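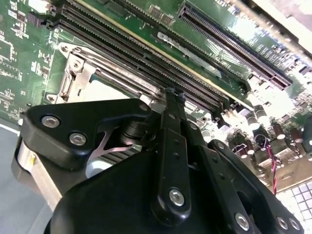 Memory slots on a green computer motherboard, with an expansion slot to the right.

Memory and Expansion Slots: Frequently Asked Questions

Last updated 2025-01-01

These answers apply to desktop boards accepted for inspection, cleaning and resale by the Bellumine parts desk. They cover full-size DIMM slots and PCIe slots. Laptop memory sockets are covered on a separate page.

Which slots are for memory and which are for cards?

Memory slots are long, narrow and usually grouped side by side near the processor socket, with a latch at one or both ends. PCIe slots are spaced farther apart and line up with the openings at the back of the case. The two types are not interchangeable. A memory module will not seat in a PCIe slot, and forcing it can bend contacts in the slot and chip the edge of the module.

What does a colored edge on a memory slot mean?

On most boards, color marks the slots that should be filled first or the slots that belong to a pair. There is no standard color scheme. One maker may use yellow for the first slot of each channel, another may use blue, and some boards use one color for everything. Use the manual for the exact board model. If the manual is missing, look for slot labels printed on the board next to the latches.

What are the white letters and numbers printed on the board?

They are reference designators, printed in a layer called silkscreen. The letter gives the type of part and the number identifies that part on the maker's drawings. Common prefixes are:

J – connector or jumper
R – resistor
C – capacitor
U – integrated circuit
Q – transistor
L – inductor

The numbers do not indicate a value. R50 is not necessarily a 50-ohm resistor. When reporting a fault to us, quote the designator nearest the damage. It is more useful than a description such as "the small part by the slot."

Do I have to remove the board from the case to clean the slots?

Not for loose dust. Shut down, switch off the supply, unplug the cord and hold the power button for a few seconds. Remove the modules and cards, then blow out the slots with short bursts of clean, dry air. Keep the can upright.

Remove the board if there is sticky residue, corrosion or any sign of liquid. Liquid can travel under a slot and stay there, and the back of the board has to be checked as well.

What should I use on the contacts?

For the gold edge of a module or card, use a lint-free wipe dampened with isopropyl alcohol, 90 percent or stronger. Wipe from the body of the module toward the edge. Allow it to dry completely before installing it.

For the inside of a slot, use air first. If that does not help, use a soft antistatic brush along the length of the slot. Do not insert cotton swabs, folded paper, cloth or a screwdriver tip. Fibers catch on the contacts and the contacts bend easily.

Pencil erasers are often recommended. We do not use them. They are abrasive, they leave crumbs, and the gold layer on an edge contact is thin.

How do I check a slot for damage?

Use a bright light held at a low angle and a magnifier. Look down the channel from one end. The contacts should form two even rows. A contact that leans into the channel, sits lower than its neighbors or is missing shows up as a break in the pattern. Repeat from the other end, as some bends are only visible from one direction.

Check these points as well:

Latches close fully and spring back without sticking
The key in the channel is intact
The plastic has no cracks at the ends
The slot sits flat on the board along its whole length
Solder joints on the underside are even, where the slot is a through-hole type

Can a bent contact be straightened?

Sometimes. A memory slot contact that has moved slightly can be eased back with a fine dental pick under magnification. A contact that has been folded flat usually breaks when it is raised. We grade any board with a reworked contact as B, even if it passes testing.

The computer does not start with memory installed. Is the slot bad?

Not necessarily. The most common cause is a module that is not fully seated. Remove it, match the notch to the key and press down on both ends until the latches close. Then test one known good module in one slot at a time, beginning with the slot the manual lists first. If the same module works in one slot and fails in another, suspect the second slot, its channel or the processor socket. Bent pins in the processor socket can look exactly like a failed memory slot, so inspect the socket before replacing anything.

Does a long PCIe slot always run at full speed?

No. Slot length shows the largest card that will fit, and the number of connected lanes may be lower. Some full-length slots are wired for four lanes. The manual lists the wiring. It may also list slots that share lanes with a storage connector and slow down or switch off when that connector is in use.

How should a bare board be handled?

Hold it by the edges. Wear a wrist strap connected to ground and work on an antistatic mat. Do not lift a board by its heatsink, slots or cables. Do not place it on the outside of an antistatic bag; the outer surface of some bags is conductive, and boards carry a coin battery.

How should I pack a board for shipment to you?

Remove memory, cards and any large cooler. Leave the processor socket cover in place. Put the board in an antistatic bag, fold the bag closed, and wrap it in bubble wrap on all sides. Use a rigid box with at least 50 mm of padding between the board and each wall. Loose foam peanuts are not accepted – they shift in transit and can work into the slots.

We supply two carton types. The Gredier carton holds one full-size board. The Gilletti tray holds several boards upright in separate sleeves and is intended for trade accounts. Total weight of a packed tray must not exceed 75 percent of the limit printed on its side.

How often can modules be changed before the slot wears out?

Slots are built for occasional changes. The rating depends on the connector maker and is often low, sometimes only a few dozen cycles. Normal home use will not reach it. A test bench will. Our own bench boards are retired on a fixed schedule, and each one is logged by slot. The oldest log covers about 640 insertions across all slots of one board, which was withdrawn in April with intermittent errors in the slot nearest the processor.

Are slot covers worth using?

In storage, yes. Plain plastic dust covers keep lint out of the channel and give some protection from stray parts. We sell the Stamatopoulos cover set in memory and PCIe lengths. Trade packs contain 2,000 pieces, mixed or single length. Inside a working computer, covers on unused slots are optional and have no effect on performance.

Do you replace damaged slots?

Only through-hole PCIe slots, and only on boards that pass all other tests. Memory slots are not replaced. The number of joints and the heat required make the result unreliable at a reasonable price.

Who do I contact about a board that was graded lower than expected?

Write to Gun-woo Wang at the parts desk with the intake number and the board model. Inspection photos are kept with the intake record and can be sent on request. Boards can be returned ungraded at the sender's cost if the request arrives before the board is listed.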